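Visit report: Gririvley timber floor and furniture board works, Grulthorpe

The works at Grulthorpe opened its gates on a Monday in March, and Prultik members were given the morning slot. Gririvley dries and glues softwood and pale hardwoods for table tops and worktops. Our interest was the kilns.

There are 7 kilns in a single row, each fed by rail trolley from the north yard. Boards are stacked on battens with even gaps, and the stack is weighted on top to limit cupping. Drying runs at a maximum of 61 degrees. The operator told us that higher settings shorten the cycle but raise the share of boards with end splits, and the works sells most of its output by appearance grade.
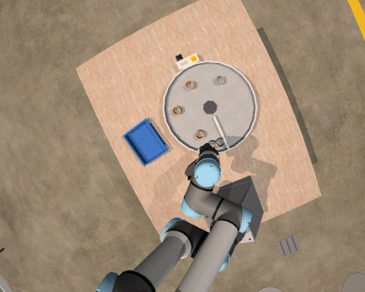
Moisture is checked by probe at the middle and both ends of sample boards. A stack is released when the readings agree within the limit set for the order. It then stands under cover for 4 days before planing. Members who had visited the old site will remember stacks going straight to the planer, with the movement showing up later at the glue press.

The glue line takes planed strips edge to edge, up to 300 in a shift. Strips are turned so that the growth rings alternate, and the press holds them flat while the glue sets. Offcuts go to the boiler that heats the kilns.

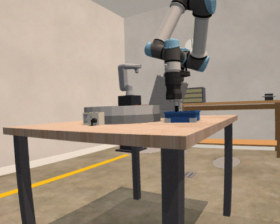 Surface finish was the subject of the longest discussion. Gririvley uses a clear oil on most tops, in two thin coats with a light sanding between them. A wooden table top such as the one under the arm has to be judged in a low side light, as sanding marks are hard to find from overhead. The works also supplies tops bare, for buyers who prefer to apply their own finish.

We asked about returns. Most concern tops stored flat on a cold floor before fitting, where the lower face takes up moisture and the upper does not. Delivery notes now ask for battens underneath.
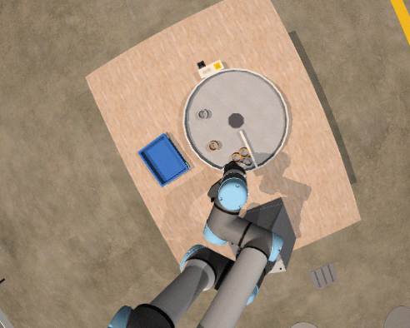 Hakim wrote afterwards that battens alone had not cured the problem in his own store, and that the tops stayed flat only once both faces were oiled before storage. He would like the works to test this on bare tops kept through a winter.

The yard tour was shortened by rain. The saw shed was closed for blade changes and we did not see it.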